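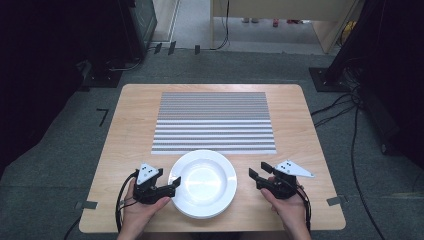
Is Tollarer any good for a small housing support team?

It's good for keeping support plans and visit notes in one place, and a lot less good once you need reports for your funder.

Posted February 10, 2018

Right, a bit of background before I get going. I'm a floating support worker, which means I visit people who have recently moved out of hostels or temporary accommodation into their own tenancies, and I help with whatever needs helping with. Rent arrears, benefits letters, a boiler that won't light, a neighbour who plays music at two in the morning. We're a team of five, we cover a big patch, and until last April our records lived in a shared spreadsheet and a filing cabinet with a drawer that sticks.

Then our manager bought us Tollarer. It's made by a firm called Pernance and it's sold as case management for "small support providers", so us, basically. We paid £479 for the year, which covered everyone on the team and came with a phone app. I've used it nearly every working day and I have opinions!

Setting up

I was dreading this and it was fine. You upload your spreadsheet, it asks you which column is which, and off it goes. It got in a muddle over people who'd had more than one address with us (so, most of them) and I spent a wet afternoon putting old hostel addresses back in the right boxes. If your records are tidier than ours you'll probably be done by lunch.

The wording is all editable, and I loved that. Out of the box it calls everybody a "service user" and we don't, so we changed it to "tenant" and it went through the whole thing, menus and letters and all. The one place it didn't change was the reminder emails, which still say service user at the top. I've reported it. They said thank you.

Day to day

The visit notes are the best bit by a mile. You open the person's page on your phone, tap New Visit, and you get a blank space to write in and a few tick boxes underneath — money, health, home, people — so you can mark what you talked about. I tend to sit in the car and type mine up before I drive off. With the old system I'd scribble in a notebook and then try to read my own handwriting on Friday, and some weeks that was a losing battle.

It works without signal too, which I wasn't expecting to care about, but one of our blocks has stairwells like a nuclear bunker. The notes save on the phone and go up when you're back in range. I've lost one note since we started, and I think that was me closing the app while it was still thinking.

Reminders are decent. You can set one for a court date or a benefit review and choose who gets it, so if I'm on leave my colleague sees it as well. I'd like to be able to snooze them. At the moment it's done or not done, and plenty of what we do is sort of half done and waiting on the council to ring back.

The support plan page I'm less keen on. It wants every goal to have an end date and it turns the goal red when the date goes by. I had one tenant sitting next to me looking at the screen while we went through his plan, and a row of red came up, and his face dropped. He'd had a really good month! We've got round it by putting all the dates far off in the future, but that's a silly thing to have to do. Please, Pernance, let us switch the colours off.

Reports

Oh dear. Our funder wants figures every quarter: how many people kept their tenancy, how many moved on, how many we lost touch with. You'd think this would be the easy part for a computer. Tollarer has a reports page with some very smart charts on it, and not one of them matches what we get asked for. You can build your own, but the screen for it is baffling, and moving on to a planned new home gets lumped in with being evicted, both under "tenancy ended". Those are opposite things as far as we're concerned. So we still download the lot and sort it out in a spreadsheet, and there I was thinking we'd said goodbye to spreadsheets.

There's an add-on called Lâm that's meant to sort out funder reporting. It costs extra, we had a short trial, and it was better but I couldn't see our manager paying for it on top.

Help when you're stuck

Email support is friendly and usually gets back the same day. Phone support closes at 4, and I'm normally out on visits until after that, so I've managed to speak to a human on 2 occasions. Both were lovely and both knew what a tenancy was, and I can't say that about every software helpline I've rung.

How it compares

I used Tumov in my last job, at a much bigger organisation. Tumov does everything, including the reports, and it takes so many clicks that people put off writing their notes. I'd take Tollarer over it for a team our size. For a large hostel with shift handovers and room allocations I'd go the other way, as Tollarer hasn't got a handover page at all.

A few small grumbles to finish. The app logs you out if you so much as look away, which I know is for security but try it in the rain with gloves on. The search won't find someone if you spell their surname slightly wrong. And there's nowhere to put a photo of a letter unless you go in on the computer, so I've got a folder of letters on my work phone waiting to be moved over.

Four stars out of five from me. We've renewed for another year, and I've asked about the colours again.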